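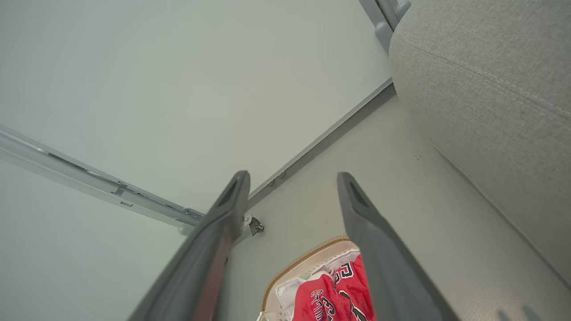 Figure 7. View between the two gripper fingers. Red printed fabric and its white surroundings lie in the gap; the sofa covering is at right.

Home Articles Current Issue Authors Contact Search

5. Results: Garment Pickup and Placement

5.1 Task and scoring

The laundry task was the least constrained of the chores in the Kornbridge series. A garment starts on a seat, a bed or the floor, and has to end up inside a lined container with no part hanging over the rim. The machine may use either arm or both. Operators were told to lay the garment down as they would at home, and were given no target pose.

We logged 3581 grasp attempts at the Gurnton and Ovley sites. An attempt was opened when either gripper began to close and ended when the gripper reopened or the controller timed out. One trial could therefore hold several attempts. Two raters (Canpolat and Geerts) scored each attempt separately from the recorded video, and Dursun settled the cases where they disagreed. Most disagreements were over sleeves or hems that touched the rim without clearly crossing it. These were scored as failures.

Trials stopped at 12 attempts. This limit was carried over from the dish-rack task so that the two could be compared, and we would set it lower in a repeat. Almost all trials that succeeded did so early, and the later attempts mostly repeated the same error at the same fold.

5.2 Where grasps failed

Thin knit cloth was the hardest material to lift. On a firm surface the finger tips could pinch a ridge of cloth against the support. On a cushion the support gave way under the tips, the ridge flattened, and the fingers closed on one layer or none. The raters marked this as a "slide-off". It was the most common failure code at both sites.

The second most common code was "wrong layer". Once a garment is close to a loose white liner, the wrist camera sees two crumpled cloth-like surfaces with folds running across each other. Figure 7 shows red cloth and white lining together in the wide gap between the fingers. Strong colour helped. With red or dark garments the segmentation model followed the edge of the cloth well, while white and pale grey garments were often merged with the liner, and the planned grasp point then fell on the bag.

Lettering and broad stripes had a mixed effect. Printed areas gave the tracker more to hold on to between frames, but the model sometimes treated a stripe as the border of the garment and placed the grasp inside it. The lift that followed was off centre and left one side trailing. We did not retrain the model for printed clothing during the study.

5.3 View from above

The head camera was used to find the garment and the container, and the wrist cameras took over for the final approach. The handover was a weak point. From above, a basket beside a sofa is easy to find by its rim, and the garment is easy to find by its colour, but the height of the cloth above the cushion is poorly known. Errors in height were passed on to the wrist stage, which corrected them only when the garment was already in view.
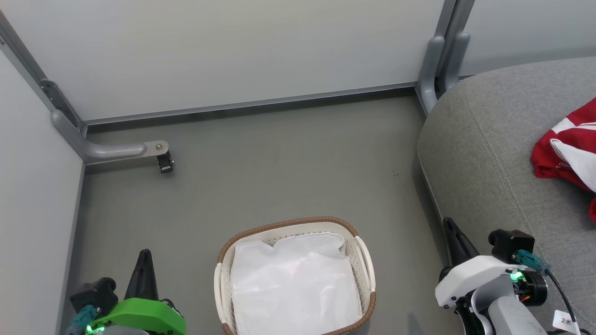
Can a two-armed robot of this type be left alone to clear laundry from a room?

At present a person still has to be nearby. The system completes the easy cases without help, but it has no reliable way to notice that it has picked up the liner, or that a garment has slipped to the floor outside the search area.

The second of these problems accounted for most operator calls at Ovley. After a dropped garment, the planner kept the old position in memory and returned to it. Ağca added a check that compares the seat before and after each lift. The check reduced repeat visits to bare cushion but lengthened each cycle, and on patterned covers it raised false alarms.

5.4 Placement

Release was more dependable than pickup. When the garment had been gripped near its centre, lowering it over the container and opening the fingers was usually enough. Garments gripped by a corner swung during the move and came down across the rim. A second push with the other gripper cleared most of these, at the cost of dragging the folded edge of the liner inward. Liner movement was not scored, although a person doing this chore would have to set the bag straight again, and we regard the placement scores as generous for that reason.

5.5 Differences between operators

Nine operators took part. Those with shop-floor experience at Gurnton tended to stop a trial sooner after a poor grasp, and their logs show fewer attempts per trial. We did not correct for this. Ivanyshyn has suggested that the stopping decision be taken away from the operator in future runs, and the May runs at Bălan will follow that procedure with the same fingers and the same scoring sheet.

Print this article
E-mail this article

Related articles
Dish-rack loading under partial view: results from Gurnton
Finger tip shape and single-layer pickup of knit cloth
Bin sorting on the shop floor: a comparison of operator stopping rules
Height error in head-to-wrist camera handover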